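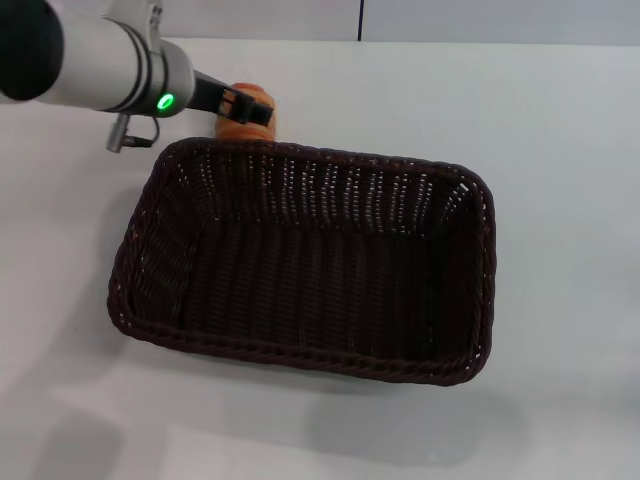 Week three: why your telly needs a software update, and why it always picks the final. A smart TV or streaming box is a small computer with one loud job, and its maker will keep changing how it behaves long after you have paid for it. We start with status lights, the humblest bit of the interface. A small green ring, lit, is taken by almost everyone to mean "fine, carry on". Makers know this and lean on it. The Nondia box stays green while it downloads, so people pull the plug.

Staged rollouts. Carora sends a new version to 300 households first, waits 12 hours, then widens the net. If your neighbour has the new home screen and you don't, you are in the later group. Pressing "check now" 100 times will not move you up — Marleny Palomino tried it for her project last year and has the thumb to prove it.

Voice control. Read the Cartwright handout before the seminar. Note where speech is processed and what still works with the broadband off (on the Jiltlow remote, volume and very little else).

For next time: find the release notes for any TV device at home. Bring one line you understood and one you didn't. "Various improvements" counts as the second kind. Slides from Sachiko Hirano, room as before.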